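Search this site
Search for: Go

How to Freshen Up a White Plastic Chair

by Hanane El Ouafi

I love these chairs! They're light, they live outdoors for years, and a grubby one can be back in service after one afternoon of pretty pleasant work. If yours has gone gray and chalky, give it a go before you shop for another.

What you need

Dish soap and a bucket of warm water
Baking soda
A soft brush and an old toothbrush
A sheet of 200 grit sandpaper, or the closest your store has
Plastic sheeting for the floor
Spray paint made for plastic (only if you want to paint)

1. Lay the sheet down first and make it bigger than you think you need. A chair on its back takes up a surprising amount of room. Wrinkles are fine.

2. Wash the top side. Soap, then a paste of baking soda on the stained bits — leave that on for 9 minutes and scrub. The toothbrush is for between the slats, where all the green stuff hides.

3. Flip it over. Please don't skip this! The underside is where spiders set up house, and it's so satisfying to get into those corners where the legs meet the seat. Hold the seat edge with one hand and a leg with the other while you turn it, and it won't skid away from you. 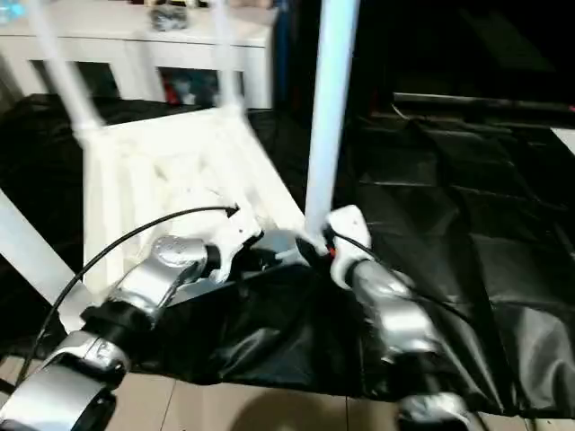
Chair upside down on black plastic sheeting, legs in the air.

4. Check the legs. Run a thumb along each one and look for cracks near the seat. A cracked leg means the chair retires to holding flower pots.

5. Rinse, then let it dry completely. I leave mine overnight.

6. Painting? Sand lightly, wipe off the dust, and do the underside before the top. I like 3 thin coats — thick ones drip down the legs and you'll be picking at them until June.

My friend Getachew Tilahun stops at step 5 and his chairs look wonderful, so the paint is up to you. Stack them with an old towel in between if you're storing them.

Related posts
Getting Rust Stains off Patio Tile
A Folding Table Rescue
Which Brush for Which Job
Storing Outdoor Cushions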